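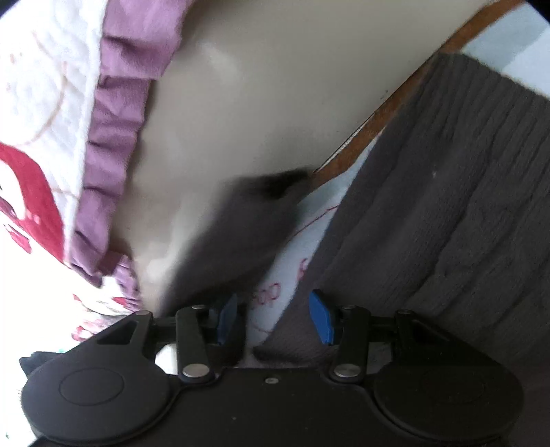
1/ Domamitz, écolodge de 13 chambres, a terminé sa première saison de chauffe complète. Quelques notes techniques sur l'exploitation, pour ceux qui suivent ce type de projet.

2/ Production : 2 pompes à chaleur eau-eau en cascade, sur sondes verticales. La seconde ne démarre que sous −4 °C extérieur ou en cas de tirage d'eau chaude simultané le matin.

3/ Compteur général en sortie de production : 2 935 kWh thermiques sur le mois de mai. L'essentiel part en eau chaude sanitaire. Le plancher chauffant était coupé dans toutes les chambres sauf celles du rez-de-chaussée nord.

4/ Bouclage ECS : réseau initial mal équilibré, retour à 48 °C en bout de ligne. Karim Fawzy (bureau d'études Bech) a repris le réglage des vannes antenne par antenne. Retour actuel : 52 °C.

5/ Enveloppe : ossature bois, isolant en fibre de bois, membrane Trultden côté intérieur. Le test d'infiltrométrie a été refait après la pose des luminaires — les percements n'avaient pas tous été repris par l'électricien.

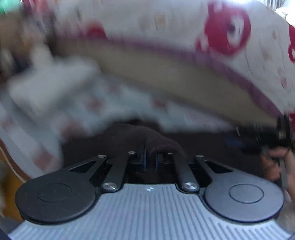 6/ Ventilation : double flux par chambre, débit asservi au CO2. Le défaut principal est acoustique. En grande vitesse, le bruit est audible côté lit. Des silencieux sont commandés, pose prévue hors saison.

7/ Supervision : Skollix, lié au planning de réservation. Chambre libre = consigne à 16 °C. Relance quatre heures avant l'arrivée, ce qui est trop court pour un plancher à forte inertie. On passe à sept heures.

8/ Eaux grises : filtre planté à l'aval du bâtiment, rejet par infiltration. Le dégraisseur de la cuisine était sous-dimensionné pour le service du soir. Curage mensuel en attendant son remplacement.

9/ Reste à traiter : la condensation sur les châssis de l'espace petit-déjeuner entre 6 h et 9 h, et le comptage séparé de la buanderie, absent du lot d'origine. Je publierai les relevés par usage quand les sous-compteurs seront posés.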